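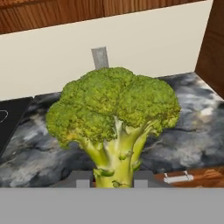
Portsoy, April

Growing and keeping purple sprouting and ordinary broccoli
Posted by Isla Dow

First proper year with brassicas on the allotment and I'm hooked! I put in 8 plants of a green variety called Samero and they've all headed up within days of each other. How is everyone storing theirs? I've been cutting with a good length of stalk and eating it nearly every night, but I can't keep up.

Senga Morrison
Well done you! Samero is a cracker, I grew it two years running. Don't pull the plants when you've cut the main head - leave them in, give them a feed and you'll get side shoots for weeks. Blanch the surplus, dry it well on a tea towel and freeze it on a tray before bagging.

Beathag Baird
I'd skip the blanching. I chop mine small, freeze it raw and it goes straight into soup. Tastes the same to me and saves a whole evening.

Senga Morrison
It does not taste the same after Christmas, Beathag! Raw frozen goes bitter and grassy. Fine if you're using it in a month, I'll give you that.

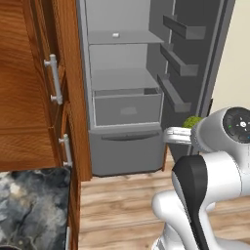

Effie Cowie
How long does a fresh head keep in the fridge if you don't wash it?

Lorna Matheson
Four or five days at its best, in a loose bag with the top left open. Mine weighed 181 grams trimmed last time and that did two of us nicely with pasta, so I cut them smallish and often.

Beathag Baird
Stand the stalk in a jug with an inch of water, like flowers. I've had over a week that way.

Isla Dow
Jug it is, I love that! And I'll do half blanched and half raw and see which of you is right. Has anyone tried Costside for a later crop? Thinking of sowing a row on Thursday if the ground's fit.

Lorna Matheson
Slow but lovely, give it plenty of room and net it early. The pigeons here had mine down to stumps.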